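The Arm at Station Nine

At Bruvetti, a maker of wooden toys, the packing room used to start at six. Trays of painted blocks came down from the drying floor, and the people at the tables sorted them by shape and color, checked the paint, and filled the boxes. A good packer could finish 136 boxes in a shift. Gerardo Grasso did it for 22 years and says his wrists still know the number.

He packs less now. Since last February he has spent most of his day in the test room, where the company is trying out a robot arm on the sorting job. The control software comes from a small firm called Plarkham, and the first people it needed were packers.

"They asked me how I know which way to turn a block," Grasso says. "I had to pick one up and watch my own hand."

Sorting looks simple until a machine has to do it. A cylinder standing on end is one problem, and a cylinder on its side is another. Stars catch on their points. Two cubes that touch can look like one long block to the software. Grasso sets up these cases himself, lets the arm try, and writes down what went wrong. Some mornings he fills a page before his first coffee.

The change has not been easy for everyone. Nine packers worked the early shift when the project began. Six are still at the tables, two moved to paint inspection, and one left for a job at Hajdu, the furniture plant across the river. Management has promised no layoffs through the end of the trial. The packers wanted that in writing and got it - after a long meeting. 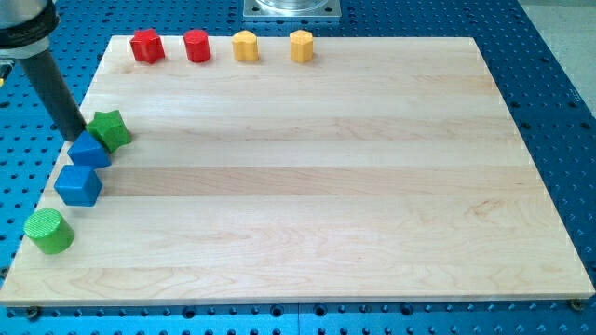 Pay is the other open question. Grasso still earns a packer's wage, though his work now looks more like a technician's. The company says a new grade is being drawn up. He has asked for the training hours to count toward it, and he expects an answer when the trial is reviewed in February.

Meanwhile the tables are still running. The six who stayed pack around 127 boxes each on a normal shift, and they take turns in the test room when Grasso is off.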